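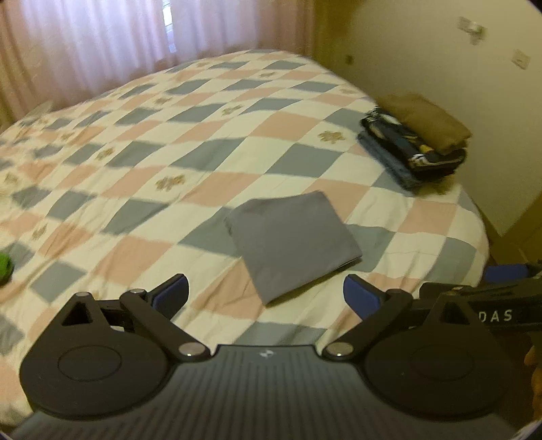
Slide 1. Folding on the bed, hand-held gripper, grey cloth and the clothes pile.

Speaker notes – teaching by hand, the Treltau sessions
Slot is after lunch on Sunday. Keep it moving. Water on lectern BEFORE starting.

OPENING

Leave slide 1 up while people sit down. Don't talk over the door.

Say hello, say where from (Rosau, the small office, not the main one). Thank the organisers. One line on what the talk is: how you show a machine a household job when you can't write the job down.

Ask the room – who folded something this week? Hands up. Who could write out how they did it, so a stranger could follow with their eyes shut? Hands go down. Wait for it. Don't rush on.

Point to make: folding is easy to do and horrible to specify. Cloth has no fixed shape. A mug is a mug whichever way up it is. A cloth is a different thing every time you let go of it.

TWO WAYS OF SHOWING

Slide 2, just the two headings.

Remote control first. Person sits at a set of leader arms or a controller, robot copies. Good: what you record is exactly what the robot can do, same joints, same reach. Bad: slow, tiring, you lose the feel in your fingers. At Treltau we had people giving up on a corner they could of picked up in a second with their own hand. (Don't say "could of", fix this when reading.)

By hand second. You hold the gripper yourself, camera on it, and do the job. No arm in the house at all. Good: you move at more like your own speed, you go into real bedrooms, you carry the kit in a bag. Bad: you can do things with your wrist and shoulder that no arm on a stand will ever manage. Also you walk about. Robot might not.

Go back to slide 1 for a sec. Pads open, folded cloth between them on the bedspread. Ask: what's the machine got to notice before it closes? Take 2 answers max or we lose the slot.

Usual answers: where the edge is. How many layers. Someone always says colour. Colour helps, grey on a bedspread with pale squares isn't too bad. Grey on grey would be a pig.

WHY A BED

Had this question at every run-through so put it in.

Beds are soft. When you push down on a table the table pushes back and the pads slide under the hem. On a bed the cover sinks and you pick up cloth and bedspread together. First day we were lifting the quilt nearly every go. Operators learn it fast – come in flatter, close early, drag a bit before lifting. They don't know they've learned it. Ask them and they say "I just pick it up".

That's the bit I most want people to take home so SLOW DOWN here. The knowledge is in the approach angle and the drag. Never came up in an interview. Came up in the recordings straight away.

Also patterned covers. Checks have lots of strong straight edges, a cloth hem is a weak straight edge. Early policy went for the checks. Small laugh usually, leave a gap.

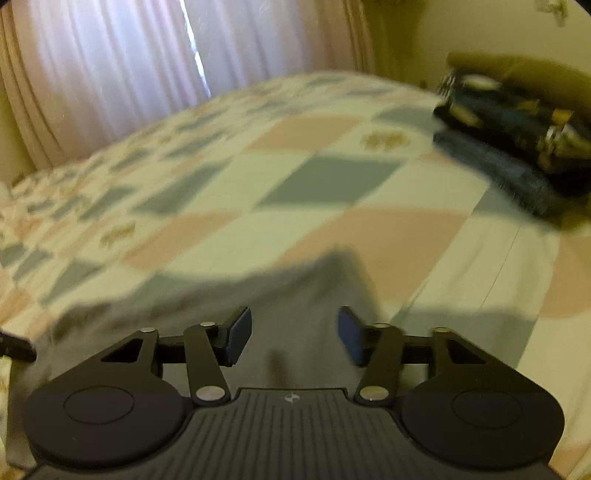
Then the messy part. Tidy start states are lovely and they teach you very little. If every recording begins with a neat flat square, the robot has no idea what to do when it's left in a heap, and it'll be left in a heap because the robot is the one dropping it.

So we changed the instructions. Old sheet said "fold the cloth". New sheet says:

Rumple it first, differently each time
Don't always start from the same side
If you fluff it, carry on and fix it, don't restart
Stop when you'd be happy to put it on the pile

Third line did the most. People hate leaving mistakes in. They want to hand over a clean take. We had to tell them over and over that the fix is the useful bit. A recording where the corner slips and gets picked up again is worth more to me than five perfect ones. (five is a feeling, not a measurement, say so if pushed)

Last line is vague on purpose. Argued about it with the Mykhailiuk people for most of December. They wanted a tolerance on the edges. Fair enough, but then people start measuring with their eyes and the movements go stiff. We kept it vague and sorted the results after.

SPEED AND BLUR

Short section, cut if running late.

Fast hands smear the picture. Wrist camera moves with the gripper so everything smears at once, cloth, bed, the lot. Options:
– tell people to go slower (they do for ten minutes then forget)
– shorter exposure, needs more light, bedrooms are dim away from the window
– accept some of it

We do a bit of all three. Curtains open, lamp on if there is one. Don't throw out smeared recordings automaticaly, the fast lift is part of the job. Throw out the ones where you can't tell what was gripped.

If anyone asks about window glare: yes, it's a problem, morning worse than afternoon in that room. No, haven't solved it.

HOW MANY

Slide with the one number on. 100 recordings for the cloth alone, one person, one house. Say plainly that this isn't enough for other houses. It was enough to see which instructions were bad, and that was the aim at that stage.

Would do it differently: fewer per person, more people. Everyone's got their own fold. Some fold away from the body, some towards. Mix two styles with no label and the policy dithers halfway, hovers, goes back. Show the hovering clip HERE, not earlier. Check sound is off, there's a radio on it.

WHAT THE OPERATORS SAY

Read these out, don't put them on the slide.

"My thumb hurts." Trigger too stiff. Bimoris version has a lighter spring, better.
"I can't feel when I've got it." Real issue. Pads grip but your fingers are a long way back from them. People start looking harder instead, which as it happens is what we want, the camera needs to see it too.
"Do I do the trousers as well?" Not yet. Thick stuff is a separate task. Waistbands beat us.

Don't go off on one about trousers.

CLOSE

Three slides left by now, should be at quarter to. If later than that skip the hardware slide, go straight to asks.

Asks:
If you run sessions, write down what you told people, word for word. The instruction sheet is data. We lost our first one and I still can't explain half of that batch.
If you build grippers, come and hold one for an afternoon before you ship it.
If you've a bed and some washing, talk to me at the break.

Questions they'll probably have –
Why not simulate? We do for rigid things. Cloth on a soft mattress sim is not there for us yet.
Privacy in people's homes? Walk round first, move photos and post, resident gets to watch everything back before it leaves the house and can bin any of it.
Does it put the cloth on the pile after? Sometimes. Stacking is its own talk.

Leave contact slide up. Get adaptor back off the AV desk, forgot it last time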